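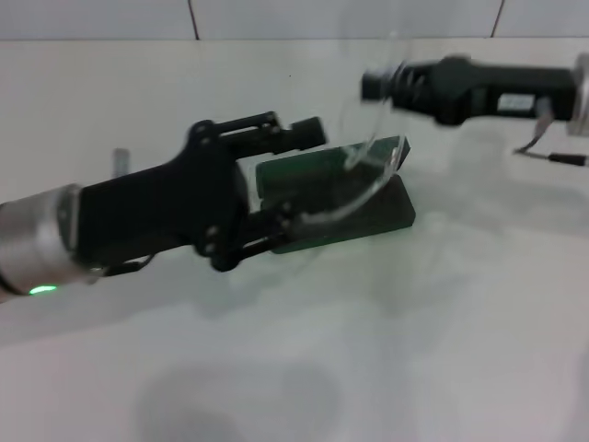

The two-fingered gripper, with its green light on.

I keep 30 hives' worth of opinions and only 11 hives, so bear with me. What I really want to talk about is lime trees, and what happened to them at Skelcombe this spring.

They flowered early! I'd moved my bees up from Skurnbridge expecting a couple of quiet weeks, and the blossom was already humming when I opened the van doors. My neighbour on the next plot had missed it completely – his hives were still down on the rape, poor man.

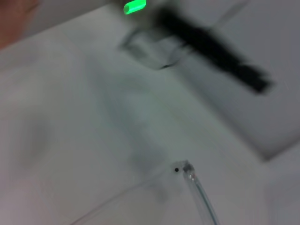

A green light at close quarters, over a white surface.

So now I log everything. I use Kundo, a free sort of diary where growers put down first flowers, last frosts and anything odd. There were 486 entries for our valley when I last looked, and plenty are grumbles about hail, but I love reading them (usually with toast).
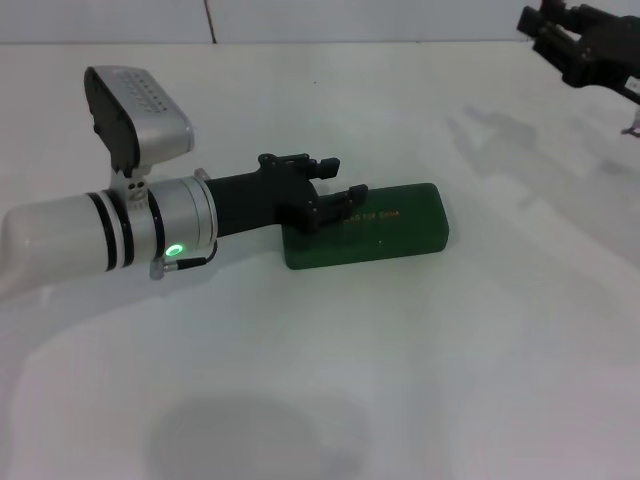

The arm, its silver joint and the boxy camera on top.

My own notes go back 10 years, in a biscuit tin. Back in December I finally typed them up, and the limes have crept forward nearly every summer. Will I move the hives sooner next year? Probably, if the lane past Peng isn't under water again.

19/06/2021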